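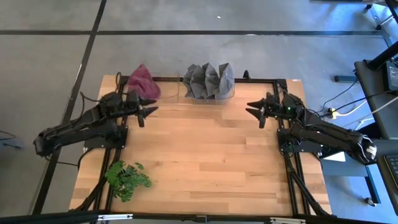
Fig. 4. Two-arm table, both grippers facing the middle.

4. Getting the table ready for a cap session

I wrote this part after Kulap Inthanon lost a whole Thursday to a session she couldn't use, so please read it once before you power anything up. It covers the Herath cap-sorting study, where we compare policies trained on tidy layouts with policies trained on messy ones. (The messy ones are winning so far, which made Mitali Bhuiyan very happy!)

4.1 Turn on both arms from the Plumo panel and let them go to their start pose. Keep your hands off the table until they stop.

4.2 Put out the caps for your layout number. There are 36 layouts on the sheet. Vary which way the brims point and don't straighten the fabric - I know it's tempting.

CAUTION: Never reach between the grippers with the arms powered. Use the pause pedal first, every time.

4.3 Check that both arms can get to every cap without crossing. I do this in slow mode, one arm at a time.

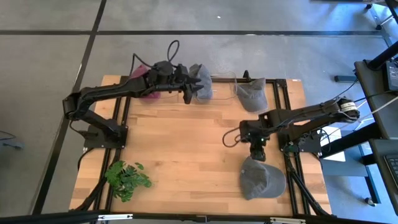

4.4 If an arm has to pass over a cap to get to another one, leave it. Those are the layouts where the two training sets really come apart, and we want plenty of them. Only reset if a cap is out of reach for both arms.

4.5 Open the low side view and look at the brims. From overhead, a flat brim and an arched one can look pretty much the same, and the grasp you want is different for each. 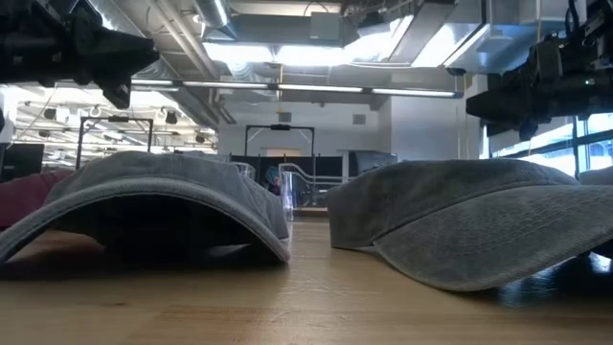

4.6 Tag each brim as "flat" or "arched" in the layout menu. Go by the front edge and ignore the crown. If you can't decide, pick "unsure" and Pranab Hettiarachchi will go over it later.

4.7 Press Record, run the episode, then press Save or Discard. We kept 278 of the 696 episodes from September, and most of the rest were thrown out over missing brim tags.

NOTE: After 2 failed grasps on the same cap, stop the episode and save it as a failure. We train on those too, so don't discard them.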